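17 de setembro de 2019

Querido diário, a cozinha continua de pernas para o ar e eu continuo a jantar torradas. Já vou na quarta noite seguida, ou na quinta, perdi a conta, e hoje até pus compota de abóbora para variar o menu. O frigorífico está no corredor, o que quer dizer que para ir à casa de banho tenho de passar de lado, com a barriga encolhida, e para tirar o leite tenho de fechar primeiro a porta do quarto. Uma pessoa habitua-se a tudo!

Mas vamos ao que interessa, que hoje foi dia de puxadores. Eu nunca pensei ter opiniões sobre puxadores. Vivi nesta casa tantos anos com aquelas bolinhas de loiça branca que vinham do inquilino anterior, uma delas lascada, e nunca lhes liguei nenhuma. Agora que mandei fazer portas novas em bambu claro, de repente passo as noites a comparar acabamentos como se estivesse a escolher um carro. O catálogo da Bendar tem 400 modelos (quatrocentos!) e eu vi-os todos, alguns duas vezes, sentada no chão da sala com a manta pelos joelhos.

A primeira ideia era aço escovado. Toda a gente tem aço escovado, fica bem com tudo, limpa-se com um pano e pronto. Encomendei um de amostra, segurei-o contra a porta e pareceu-me um consultório de dentista. Depois passei pelo latão, que adorei durante uma tarde inteira, até perceber que com o tom amarelado do bambu ficava tudo a nadar na mesma cor de mel. Foi na loja da Bratu, já a caminho da saída, que vi os de bronze escuro. São quase pretos, mas quando se roda a peça na mão aparecem uns fios de cobre nas arestas, e foi isso que me convenceu. Saí de lá com a caixa debaixo do braço e uma fatura que não vou escrever aqui, porque este diário pode cair em mãos erradas.

O orçamento total da cozinha, esse, já o posso confessar: vai em 2.792 euros, e ainda falta o rodapé. Tinha jurado que não passava dos dois mil e quinhentos. Cortei no candeeiro, cortei na torneira de mola que eu queria tanto, e depois fui gastar em ferragens. A minha cabeça funciona assim, não vale a pena discutir com ela.

De manhã marquei os furos a lápis. Fiz um molde de cartão com a tampa da caixa de sapatos, que foi a melhor ideia que tive em toda esta obra, e fui encostando o molde ao canto de cada porta. Medi, voltei a medir, bebi café, medi outra vez. O bambu é mais duro do que parece e a broca, ao princípio, fugia-me para o lado, de maneira que passei a pôr um bocadinho de fita de pintor por cima da marca antes de furar. Remédio santo. Só estraguei um furo, na porta de baixo do lava-loiça, uns 2 milímetros ao lado do sítio, e a base do puxador tapa-o por completo. Vou levar o segredo para a cova.

O que eu não esperava era gostar tanto do conjunto. A pedra branca da bancada era a parte que me assustava mais, tinha medo que ficasse fria, com ar de hotel, mas com a madeira clara ao lado e aquele risco escuro do puxador a cozinha ganhou logo outro ar. Estive para ali especada a olhar para uma porta de armário com a chave de fendas na mão, feita tonta.
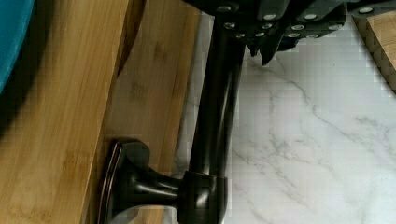
Ao fim da tarde ainda tentei tratar das gavetas, mas os parafusos que vêm com os puxadores são curtos para a frente das gavetas, que é mais grossa. Claro que são! Liguei para a Hasis, que me fez as gavetas, e disseram-me que isso acontece muito e que basta comprar uns mais compridos. Obrigadinha, podiam ter avisado. Amanhã passo na loja de ferragens à hora de almoço e levo um parafuso no bolso para comparar, que eu com medidas de rosca não me entendo.

Entretanto decidi que as bolinhas de loiça não vão para o lixo. Lavei-as com detergente da loiça e pu-las a secar em cima de um pano, e estou a pensar usá-las na cómoda do quarto - menos a lascada, que fica para peso de papéis. Também me falta escolher a tinta da parede do fundo. Tenho três amostras coladas com fita e a cada hora do dia gosto de uma diferente. Queria ter tudo pronto em outubro, para poder fazer marmelada como deve ser, com os tachos todos no sítio.

Doem-me os pulsos e tenho serradura no cabelo. Vou tomar banho e depois, se ainda houver pão, mais uma torrada.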